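26 juin 2020

Entretien du plateau de la grande table. Suite de la fiche ouverte au printemps, reprise à zéro parce que les anciennes notes mélangeaient l'huile et la cire.

Produit : huile-cire Skikska, bidon entamé. Le fond était épaissi ; remué puis filtré sur un bas avant usage. Le nettoyant Gondum est terminé, passé à l'eau tiède avec quelques gouttes de savon noir. À recommander avec les abrasifs.

Ordre suivi :
Dépoussiérage à sec, microfibre, toujours dans le sens du fil.
Savon noir dilué, chiffon essoré à fond. Pas d'eau stagnante autour des nœuds.
Séchage, fenêtre ouverte, 4 heures.
Huile en couche mince, reprise de l'excédent.
Essuyage final, dessus puis chants.

Masse d'huile consommée : 322 g, pesée du bidon avant et après. C'est plus que la fois précédente. Le bois de fil boit peu ; les chants et le pourtour des nœuds prennent l'essentiel. Ne pas compenser en chargeant le centre, il colle ensuite pendant des jours.

Tenue du chiffon : paume à plat, pression régulière, l'autre main posée sur le bois. Sur le bord, laisser retomber un pan de microfibre pour prendre le chanfrein dans le même passage.

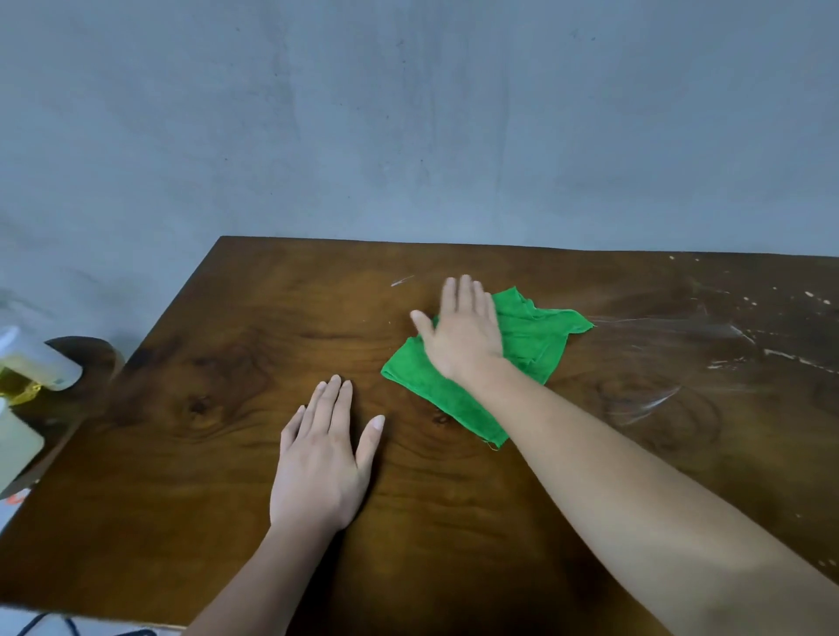

Microfibre verte, dessus et bord.
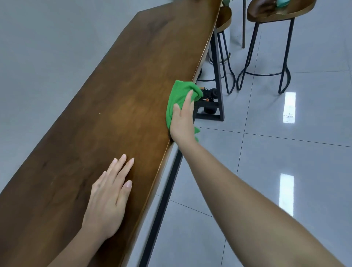

Remarque d'Unholm, reçue après lecture de la fiche : la microfibre convient pour la poussière, mais pour reprendre l'excédent d'huile il vaudrait mieux du coton non pelucheux, les fibres synthétiques étalant le produit au lieu de l'absorber. L'atelier Unholm dit aussi attendre nearly rien sur les chants, presque 9 minutes au plus, avant d'essuyer. De notre côté c'était le double. À essayer sur la chute conservée sous l'établi avant de modifier la procédure.

Objection retenue pour le coton. Pour le temps d'attente, je réserve : leur essence est plus fermée que la nôtre et ils travaillent avec une huile Araya, plus fluide.

Points ouverts :
Grain légèrement relevé après le savon, sensible au doigt en travers du fil. Égrenage au 400 à prévoir, à la main, sans machine.
Piétement métallique non traité. Vérifier le serrage sous le plateau avant la prochaine couche.
Chiffons huilés : à plat dehors jusqu'à durcissement, puis bac métallique fermé. Pas de boule dans la poubelle.
Deuxième couche en juillet, avec le même bidon s'il n'a pas figé.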